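Wednesday

Up before 6 and could not get back to sleep, so I started on the snack cupboard, which I have been putting off since we moved to Marnham. Took everything out onto the table and wiped the shelves down. The bottom one had a ring of old syrup that needed hot water and a butter knife.

Threw out two boxes of crackers and the rice cakes Rodel never liked. Kept the tea, all of it, even the tin with no label. Put the noodles on the left and the cans on the right. We'll see how long it lasts.

Erlinda called around ten about the bus to Bautista. The fare has gone up to 80 and she is not happy. I said I would still go with her in June. She asked what I was doing and I told her, and she said to save her anything sweet.

Lunch was soup. Rain most of the afternoon, so the rugs did not get done.

Natalie's bag from the import store was at the back behind the flour. I had forgotten about it. I can't read the Russian or the Chinese on the back, but the weight is easy enough, 500 grams, and there are two dates stamped on the label. I took the later one for the best-by, 28 02 2026, and wrote it on the list inside the door. 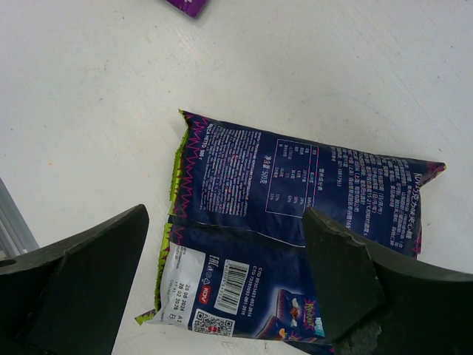

Natalie's KDV bag, back side.

Aileen stopped by after work to return the casserole dish. She stayed for tea and helped me get the top shelf back in, as the pegs are stiff and it takes two people. She thinks the cans should go lower down. Moved them.

Still to do: spice drawer, rugs, call Yuto about the ladder.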